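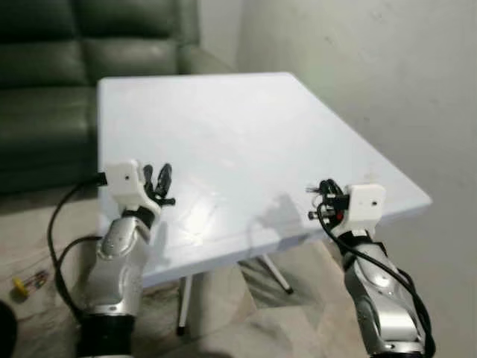
Nadora adds cork-lined shaker sets to its bar and game line

Nadora, a wholesale supplier of barware and tabletop game accessories, has added a cork-lined cocktail shaker and a matching set of bar tools to its catalog for the coming season. The items are made at the company's plant in Kultach and will ship to distributors starting in March.

The shaker comes in two sizes. Both have a stainless steel body, a built-in strainer and a cap that doubles as a measure. The cork lining sits between the inner and outer walls, and the company says it keeps the outside of the shaker from getting too cold to hold. Earlier Nadora shakers used a rubber sleeve, which some bar owners said came loose after repeated washing.

The tool set has a jigger, a long spoon, a muddler and a bottle opener. Buyers can order it with the shaker or by itself. Logo printing is offered on the cap and on the handle of the opener, in one color or two.

Minimum order for the plain version is 188 sets. Orders with a printed logo start at 2000 sets. Cartons hold 11 sets each, packed in molded paper trays in place of the foam used until last year. The company said the change in packing does not affect the carton price.

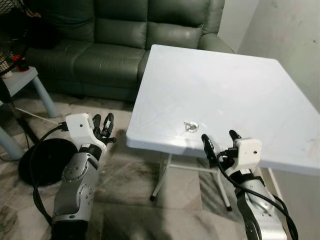

Distribution in the northern region will be handled by Hubmann, which already carries Nadora's dice cups and poker chip cases. Hubmann plans to keep both shaker sizes in stock at its Stilmont warehouse, so that smaller shops can reorder by the carton without waiting for a factory shipment. Orders placed before noon will leave the warehouse the same afternoon.

Samples are available now to existing customers, who pay only for freight. New customers are charged for the sample, and the amount is taken off their first order. Lead time is five weeks for plain sets and seven weeks for printed ones, counted from the day the artwork is approved.

Nadora is also ending production of its older acrylic ice bucket. Remaining stock will be sold through Hubmann until it runs out, and replacement lids will be available through December. Price lists for the new items can be requested from the sales office in Kultach or from the order desk in Stilmont.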